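Lirau bimanual collection, bench notes
December, started 14:20

Task block: pillow handling, seat variant. Picking up from the Skenine run, where the two-arm grasp was demonstrated with a firm foam block. Soft goods need their own set. The policy trained on foam closes both grippers on the same count and pushes until it feels resistance, and a pillow gives very little of it.

Target for this block is 100 accepted episodes. 20 of those go to held-out evaluation and are not to be touched by the training split script. Indira Ramasamy is operating; I am logging and resetting.

Episode definition, so we stop arguing about it at review:

Start: both arms in ready pose, fingers open, pillow at rest on the seat. Operator hands off the leaders for a full second before the record flag goes up.
Grasp: both grippers closed on fabric, either side. Order of closing is free, but pauses over two seconds between left and right get tagged "staggered" and kept in a separate folder.
Lift: pillow clear of the seat along its whole length. A dragging end is a failed lift even if the rest is up.
Place: back on the seat, any heading. Release, retreat, stop.

Failures are kept if the operator recovers within the same episode. Failures that need a hand in the workspace are cut and logged as aborted.

14:50. First batch recorded and scrubbed. Main problem is pinch depth. With the fingers coming in level, they take only the case, the filling slides down inside and the pillow hangs like a sack. Indira now tips the fingers under the edge before closing, which gets some filling into the pinch. Approach is slower but the lift is much cleaner. I have marked the level-approach episodes as "shallow" instead of deleting them. Cortés wanted negative examples for the grasp classifier and these are good ones.

15:10. The open end of the pillowcase is a trap. If a finger goes into the opening, the case starts coming off during the lift and the operator has to set everything down. Two options: always reset with the opening away from the arms, or vary it and accept the losses. We are varying it. A fixed orientation would leave the model with no idea what the opening is, and people will not lay pillows down to suit us. Reset card updated: rotate after every accepted episode, fold state free, print side up or down free.

15:35. Wrist cable on the left arm rubbed the bracket on a wide outward swing. No fault raised, but the joint current trace has a small bump in the same place across several episodes. Rerouted with more slack and repeated the swing unloaded. Bump gone. The affected episodes stay in, with a note in the metadata. Worth checking the same routing on the other cell before they start their block.

15:50. Exposure. The floor throws back a lot of overhead light and auto exposure was hunting whenever the arms moved through the bright patches. Locked exposure and white balance on the head camera. The pillow print now stays the same color through a whole episode, which it did not before. Anything recorded prior to the lock is flagged and I would rather rerecord than correct it in post.

16:15. Sync check between head camera and joint log: offset 80 ms, steady from first episode to last. Constant offset is fine, the Dralten converter takes it as a parameter. Entered it in the config and confirmed by stepping through one gripper closure. Please do not leave it at the default of zero. That cost us most of the previous foam set.

Operator notes from Indira, copied from her sheet:
— Leader triggers feel too light for cloth. Easy to close early without meaning to.
— Depth is hard to judge on the far end of the pillow. She is moving her head to get it, so expect more head motion than in the foam episodes.
— Better after a short break. Rate drops before she notices it herself.

On the last point, I will cap continuous operation at 20 episodes and swap roles after that. The late ones in the first batch have visibly shakier approaches in the joint plots, and I do not want the model learning fatigue.

Open items:
Trigger spring, try the stiffer one from the spares drawer.
Second pillow with a plain case, so the print does not become the cue.
Seat height, one setting only so far. Needs at least two more.
Disk: 1730 GB free on the recorder at last check. Enough for this block, not for the next one.

16:40. Resuming with the locked exposure and the new reset card.

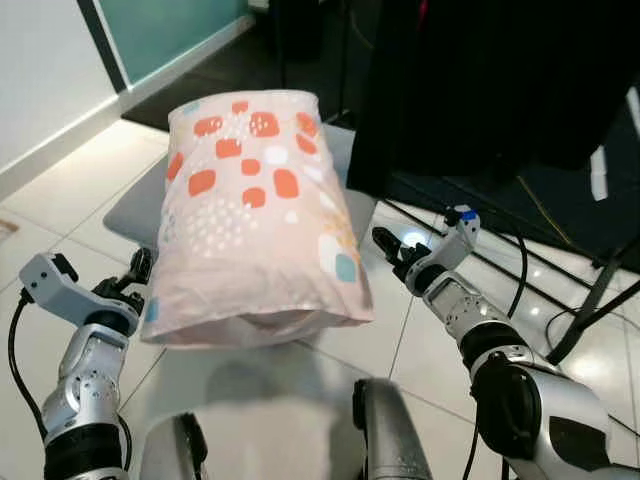
Left gripper is to lead for the next batch, then right, then operator's choice. The lead arm goes in the episode label by hand until the tagging script learns to read it from the trigger trace. Converter run goes on overnight with the aborted folder excluded. Counts and split file will be on the shared drive before anyone starts training.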